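# Bosau, Gemeindesaal: Flohmarkt mit Heizungsausfall

21. Januar 2023

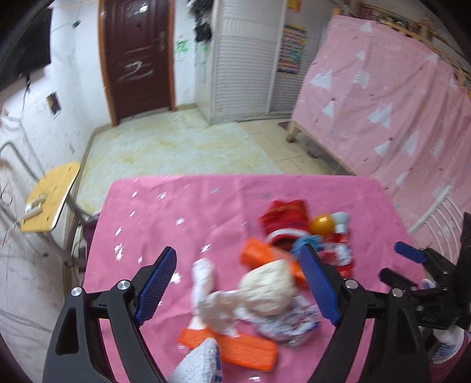
Nach Bosau fährt man im Januar eigentlich wegen gar nichts. Der See ist grau, das Café hat bis Mai zu, und der Bus hält zwar, wirkt dabei aber überrascht. Peninah Kaijage hatte mich trotzdem überredet, es gebe dort den besten Wintertrödel weit und breit. Auf den Tischen dann rosa Decke, darauf ein zerknülltes cremefarbenes Stricktuch, daneben etwas Weißes im selben Zustand: Gebügelt wird in Bosau offenbar erst nach Verkauf. Ich mochte das sofort.

Der Eintritt kostet 2 Euro, die Garderobe nichts, was an diesem Tag niemandem half. Die Heizung war gegen elf ausgefallen, und zwar mit einem Geräusch, das der halbe Saal für den Beginn der Blasmusik hielt. Die kam auch noch.

## Was es gab

- Porzellan, viel davon mit Jagdszenen
- eine Kaffeemühle von Trnka, Kurbel schwergängig, Preis auch (90 Euro)
- Schallplatten, sortiert nach einem System, das der Verkäufer für sich behielt
- Erbsensuppe

Faith Makokha, mit der ich mir die Rückfahrt teilte, verhandelte fast eine halbe Stunde um eine Stehlampe – und kaufte dann den Hocker daneben. Ich selbst blieb bei einer Wanduhr der Firma Norker hängen. Sie geht elf Minuten vor, laut Verkäuferin schon seit der Hochzeit ihrer Eltern. Man gewöhne sich daran, sagte sie, man sei dann eben pünktlich.

Die Suppe war gut, die Blasmusik laut. Parken kann man hinter der Kirche, solange man nicht mehr herauswill, bevor alle anderen fahren.

Die Uhr hängt jetzt in der Küche. Den Bus habe ich mit ihr schon einmal erwischt.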